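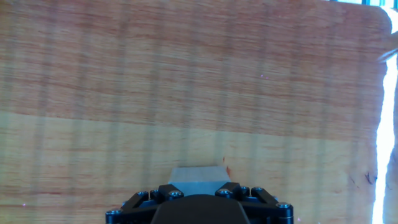

If you've just moved from a double into a single, your first few outings are going to feel like standing on a bar of soap. Mine did! I learned on the reservoir at Drurnham, where the wind comes straight down the long side, and I spent most of one June clutching both handles and hoping. So this is how I'd set up your first month in the boat.

Start at the dock. Hold both handles in your left hand, blades flat on the water, and just sit there for a couple of minutes. Lift your hands an inch, then drop them an inch, and feel which way she rolls. Handles together and blades flat is your safe position, and you want to be able to find it without looking.

Next, row with arms only. Legs straight, blades square, 2 minutes easy, then stop and let her run. Do that again with arms and body. Leave the slide alone for now (I know, I know, it's boring).

Once that feels calm, add a quarter slide, then half. My coach, Austra Dzene, had me stay at half slide for a whole week, and I grumbled the entire time – she was right.

For steering, pick something behind you before you set off and something off the stern to line up with it. At Drurnham I use the Plunholm boathouse roof. Look over your shoulder every five strokes or so, at the finish, when the boat is steadiest.

When you can do 400 meters at half slide without a blade slapping the water, go to full slide at a low rate. Keep your knuckles left in front of right on the crossover, and breathe out on the drive.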